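생활 속 법 이야기 > 어린이 > 약관
검색어를 입력하세요 검색

'동의합니다'를 누르기 전에

새 앱을 깔면 긴 글이 나오고 맨 아래에 '동의합니다' 단추가 있어요. 그 긴 글이 '이용약관'이에요. 회사와 쓰는 사람 사이의 약속을 적은 글이지요. 그런데 정말 다들 읽고 누를까요? 저는 그 말을 잘 못 믿겠어요.

장난감 가게 사이트 '트란데시코'의 약관을 세어 보니 문장이 361개였어요. 소리 내어 읽다가 18번째 문장에서 목이 말라 그만두었어요. 어린이도 오는 곳인데 이렇게 길어야 할까요?

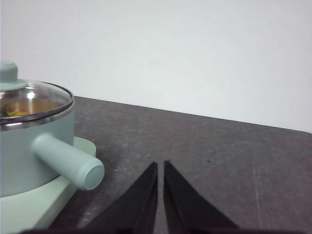

연한 민트색 냄비와 하얀 벽

약관에는 "회사는 내용을 바꿀 수 있습니다"라는 말이 자주 나와요. 친구와 놀다가 한 명만 규칙을 바꿀 수 있다면 어떨까요? 좀 이상하지요. 그래서 회사가 미리 알려 주는지, 바뀐 게 싫으면 그만둘 수 있는지 꼭 찾아봐야 해요. 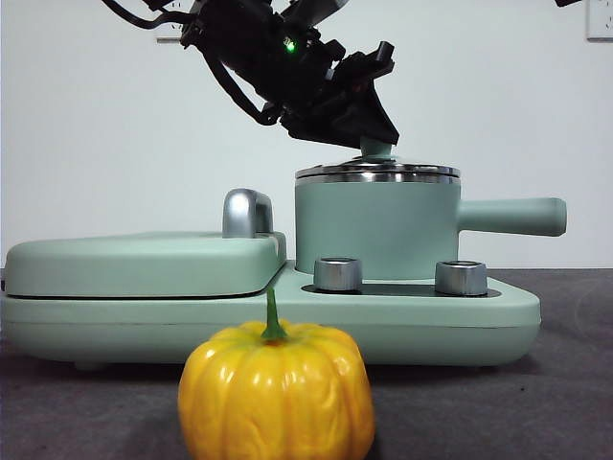 "더 좋은 서비스를 위해 정보를 모읍니다"라는 말도 그대로 믿지는 마세요. 누구에게 더 좋다는 걸까요? 그림 그리기 앱 '부나크'는 8월에 약관을 고치면서 생일과 사는 동네까지 물었어요. 그림을 그리는 데 생일이 왜 필요한지는 적혀 있지 않았어요.
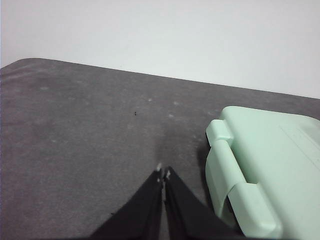
진한 회색 바닥과 하얀 벽

"어린이를 위한 쉬운 약관"이라고 써 놓은 곳도 있어요. '우르나본'의 쉬운 약관은 5분쯤이면 다 읽어요. 반가운 일이지만, 맨 끝에 작은 글씨로 "자세한 것은 원래 약관을 따릅니다"라고 되어 있어요. 그럼 쉬운 글만 읽어서는 모자라겠지요?

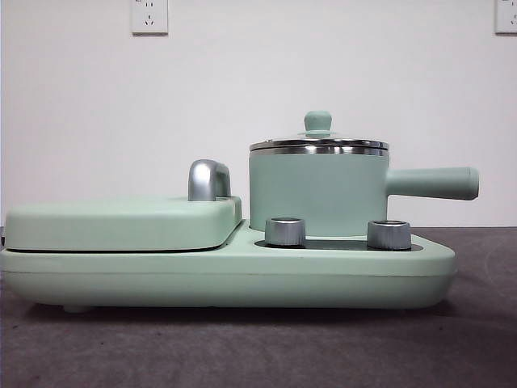 약관에 적혀 있다고 다 지켜야 하는 것도 아니에요. 쓰는 사람에게 너무 불공평한 약속은 법에 따라 효력이 없을 수 있어요. '효력이 없다'는 건 처음부터 없던 약속처럼 본다는 뜻이에요. 물론 회사가 먼저 "이 부분은 불공평해요" 하고 알려 주는 일은 드물어요.

모르는 말이 나오면 단추를 누르지 말고 어른에게 물어보세요. 어른도 모른다고 하면 회사에 물어보면 돼요. 답이 늦게 오면 그동안은 안 쓰고 기다려도 괜찮아요.

이 사이트는 쿠키를 사용합니다. 계속 이용하시면 쿠키 사용에 동의하는 것으로 봅니다. [확인] [설정 바꾸기]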